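Open afternoon at the Hivow cell therapy building

I have sat through enough slides on tumour vaccines to want to see where one gets made, so when Hivow opened its doors for an afternoon in August I put my name down, along with 27 other people who evidently had nothing better on.

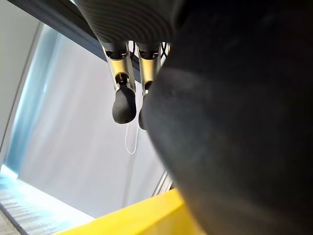
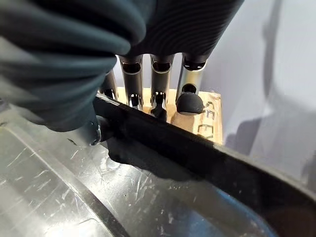
Robot fingers at close range, Hivow open afternoon.

Registration was at Grunorel House, on the wrong side of the car park. We were given a lanyard, a biscuit and a talk on gowning that ran longer than the tour. Hair goes in first, then beard, then dignity.

Francine Ouellet, who runs manufacturing, took our group of 8 along the viewing corridor. Each dose begins as a patient's own white cells, collected at the hospital and grown into dendritic cells over several days. The ovarian cancer program has made 312 doses so far. Three batches failed release testing, and she told us about all of them before anyone asked — I liked her for that.

Someone wanted to know about survival. She said the trial was still blinded and moved us along to the freezers, which are named Estar and Chan after a labelling mix-up that has since become policy.

The best question came from a retired nurse, who asked what happens when the courier gets stuck in traffic. There is a phone roster. Francine is on it most weekends.

Parking was free until four. I left at ten past.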